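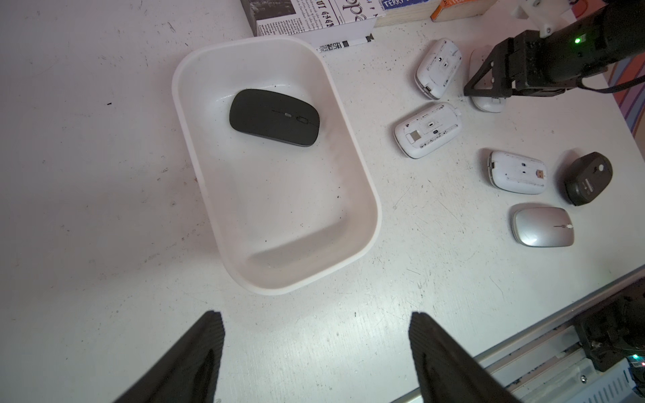 로봇동아리 게시판 > 매니퓰레이션 과제
제목: 마우스 정리 과제, 데이터 구성 질문
작성자: ledia_arm
2024년 7월

학기 프로젝트로 양팔 로봇에 마우스를 흰색 통에 담는 작업을 학습시키고 있습니다. 원격조작으로 모은 에피소드는 273개이고 정책은 모방학습 기반입니다. 검은색 마우스는 비교적 잘 잡는데 흰색은 파지 위치가 자주 틀어집니다. 상판도 통도 흰색이라 경계가 안 잡히는 것 같습니다. 상판에 어두운 매트를 깔고 다시 수집하는 게 나을까요?

stornetti8
매트는 반대합니다. 배경을 바꾸면 기존 273개와 분포가 갈립니다. 뒤집힌 마우스 비율부터 확인하세요. 바닥면이 위로 온 경우와 윗면이 위로 온 경우는 파지 높이가 다릅니다.

Harish Sisodia
저는 매트 쪽입니다. 작년에 같은 조건으로 668개까지 모았는데 흰색 물체 성공률은 거의 그대로였습니다. 양을 늘려서 풀리는 문제가 아닙니다. 노출 고정은 하셨습니까? 자동 노출이면 그리퍼가 내려갈 때 상판 밝기가 계속 변합니다.

ledia_arm
노출은 자동이었습니다. 고정하고 다시 돌려 보겠습니다. 뒤집힌 비율은 따로 기록을 안 해서 라벨을 새로 달아야 합니다. 문제가 하나 더 있는데, 통이 차기 시작하면 마우스끼리 겹칩니다.

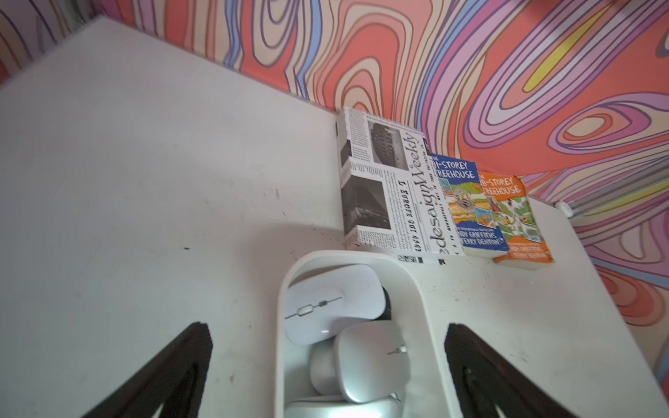
이렇게 쌓인 상태에서 다음 마우스를 놓으면 그리퍼가 먼저 들어간 것을 밀어냅니다. 놓는 높이를 올리면 충돌은 줄지만 통 벽에 맞고 튑니다. 지금은 통 바닥 기준 8cm에서 놓고 있습니다.

stornetti8
8cm는 높습니다. 3cm까지 내리고 놓는 위치를 통 안에서 분산시키세요. 시연자가 항상 가운데에 놓으면 정책도 가운데만 배웁니다.

Harish Sisodia
3cm면 두 번째 층부터 손가락 끝이 닿습니다. 높이를 고정값으로 두지 말고 시연할 때 쌓인 정도에 맞춰 조절하는 게 맞습니다. 위치 분산에는 동의합니다.

stornetti8
그러면 시연자마다 기준이 달라져서 같은 상태에 다른 행동이 섞입니다. 조작자가 한 명이면 몰라도요.

ledia_arm
조작자는 세 명입니다. 높이 기준을 문서로 맞춘 다음 추가 수집하겠습니다. 통 위치와 각도도 에피소드마다 조금씩 바꿀 예정입니다. 평가 때는 통이 찬 상태에서 시작하는 조건을 별도로 두려고 합니다.

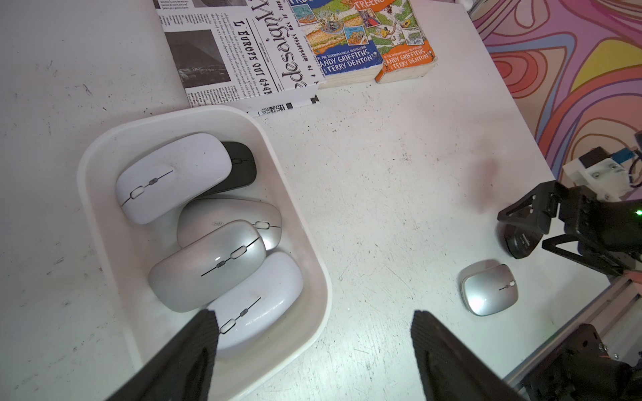

Sarla Kanaujia 님은 평가 조건을 나누기 전에 종료 판정부터 정하라고 했습니다. 상판에 남은 마우스가 없으면 성공인지, 팔이 대기 자세로 복귀해야 성공인지에 따라 수치가 달라진다는 의견입니다.

ledia_arm
복귀까지 포함하는 걸로 하겠습니다. 기존 로그도 그 기준으로 다시 채점합니다.

Harish Sisodia
채점 스크립트는 Plonivon 저장소에 있는 걸 쓰세요. 시간 초과 처리가 들어 있습니다. 매트는 노출 고정 결과를 보고 다시 얘기합시다.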